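The landlord in Brargate had advertised the apartment as furnished, and Éabha Quinlan, who had signed for it from Skancombe without seeing it, had to admit that furniture was present. There was a chair. There was a bed that Partanen, the landlord, called a double, presumably because two people had once argued in it.

"And the kitchen?" she asked him over the phone.

"Fully equipped," said Partanen. "My daughter did the inventory."

"How old is your daughter?"

He thought it over. "She's very thorough."

The inventory came by email that evening.

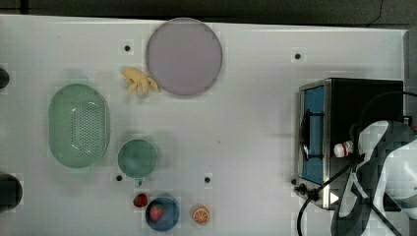
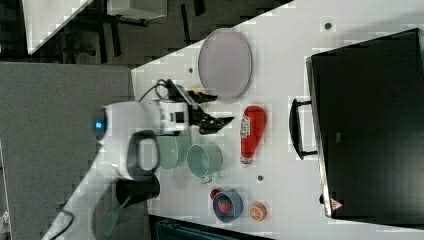

Éabha read it standing up. Bowl, blue, with strawberry. Strawberry, extra. Orange, one slice. Plate, purple, "for guests." Toaster oven, "do not touch." At the bottom was a deposit of $81, refundable if all fruit was returned in good condition.

She called her sister Gunia, who had practiced law for 23 years and had never once sounded surprised.

"Did you sign it?"

"I initialed the strawberry."

"Then you're liable for the strawberry," Gunia said. "Is there anything to eat?"

Éabha looked at the list again. There was an orange slice, and she was having it over for dinner until the end of the lease.

"I'll order something," she said, and went to find out whether the guest plate was for guests only.

© 2025 Skancombe Stories | Contact | Back to top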